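How to Read a Ladder Diagram for a Motor Starter

By Laiba Rana 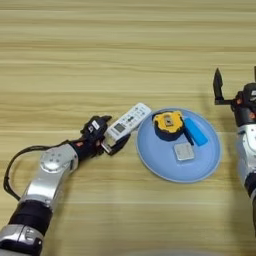
Robot arm over a wooden tabletop

A ladder diagram is the drawing you are most likely to find folded up inside a control panel door. It looks odd if you are used to house wiring plans, but the rules are few and most of them can be learned in an afternoon. The example used on this page is a plain start/stop circuit for a three-phase motor, taken from a Fumavau panel that drives an extractor fan.

Before you start

If you are going to compare the drawing with a real panel, isolate the supply, lock it off and prove it dead with a tester you have checked on a known source. If you are not trained to work in panels, do the reading part at a desk and leave the door shut.

You will need the drawing, a pencil, a highlighter and a photocopy you don't mind marking. The original should go back in the door pocket clean.

Step 1: Find the rails

The two long vertical lines are the rails. The left one is the live side of the control supply and the right one is the return. In our panel the control supply is 24 volts, fed from a small transformer. The voltage is normally written at the top between the rails. Read it first. Some older Partington panels run their control circuits at 230 volts, and the drawing looks the same apart from that one figure.

Step 2: Number the rungs

Each horizontal line between the rails is a rung. If they are not numbered, number them yourself down the left-hand side. Our drawing has 16 rungs, but only the first three matter here. The rest are lamps, a timer and spare ways.

Step 3: Learn four symbols

Two short upright lines with a gap between them are a normally open contact. The same symbol with a slanting line through it is a normally closed contact. A circle is a coil. A circle with a cross or rays in it is a lamp.

European drawings turn the contacts into small hinged switches and the coil into a rectangle. Check the key on the first sheet. Bruller drawings mix the two styles, so look at every sheet before you assume anything.

Step 4: Read rung 1 from left to right

Start at the left rail and follow the line:

Stop button, normally closed
Start button, normally open
Overload contact, normally closed
Coil K1
Right rail

With nothing pressed, the path is broken at the start button. Press start and the path is complete, so K1 pulls in.

Step 5: Look for the branch

Under the start button there is a small loop holding another contact, also marked K1. It is an auxiliary contact on the contactor and it closes when the coil pulls in. Once it has closed you can let go of the start button and the coil stays energised. Pressing stop breaks the path and everything drops out. If the supply fails and comes back, the motor will stay off until someone presses start again.

Highlight every K1 on the sheet in the same colour. A coil and its contacts share a name wherever they are drawn, and they can be several rungs or several pages apart.

Step 6: Match the wire numbers

Every wire between two devices has a number, and the number changes when you cross a contact or a coil. On our drawing wire 100 leaves the fuse and goes to the stop button. The ferrules on the real wires should carry the same numbers. Where they don't, write the difference on your copy and ask before you alter anything.

Step 7: Find the power sheet

The ladder only shows the control side. The motor itself is on another sheet, with three heavy lines running down through the isolator, the K1 main contacts and the overload. Cross-references in small type tell you where to look. On ours, "80" beside the coil points to drawing 80 in the set.

Common mistakes

Contacts are drawn in their resting state, with the power off. Beginners often read them as if the machine were running.

Position on the page tells you nothing about position in the panel. Two contacts side by side on paper may be at opposite ends of the building.

Check the revision box too. Our copy was two revisions behind until Amna Chaudhry noticed that the Priltex timer fitted on rung 9 wasn't on it. The current sheet is 2,569, revision D.

Next page: Reading timer and counter symbols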